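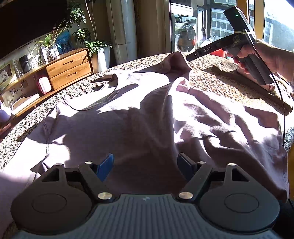 Unit 6: Automation in textile handling
Handout 2, Work and job content

1. Scope

This handout covers the handling steps in commercial laundry work that remain manual after washing and drying have been mechanised: picking, orienting, folding and stacking. The case used throughout is the Zadden laundry, which processes garments for care homes and private households. Read section 3 before the seminar.

2. Why garments are difficult

A rigid part has a fixed shape and can be located from a few points. A T-shirt has no fixed shape. The neckline may be hidden under a sleeve, and lifting one point moves all the others. Folding machines for flat linen avoid the problem by taking sheets and towels of known size. Mixed garments still need a person to find an edge or a seam and present it.

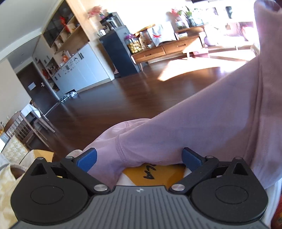 Grip force is the second difficulty. Knitted fabric stretches when held at one point, and a two-finger grip on a folded edge may take one layer or two. A worker corrects this by touch. A machine needs either a sensor at the fingertip or a large number of recorded grasps from which to learn.

3. Changes to the job at Zadden

Before the Ganura line was installed, the folding room employed 40 people, all on the same grade. The present figure is 29. Those who left the room moved to sorting or took early retirement. Two new tasks appeared: clearing failed grasps, and demonstrating folds with hand-held grippers so that the line can be retrained for new garment types. A new type requires 500 demonstrations.

Demonstration work is slower than ordinary folding and was at first paid by the piece, which reduced earnings. It is now paid by the hour.

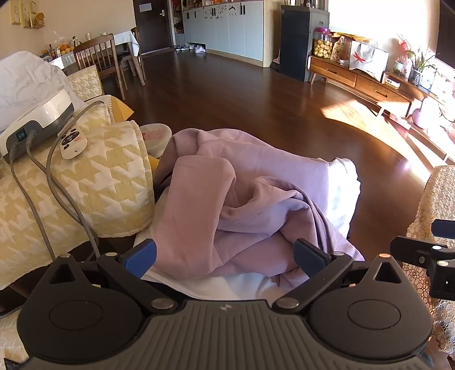
Who should be asked to demonstrate the folds?
Experienced folders, working in paid time and with the same rest breaks as the rest of the room. Their grade should reflect the training task.

4. Reading

Soomro, case notes on the Zadden laundry, parts 1 and 2.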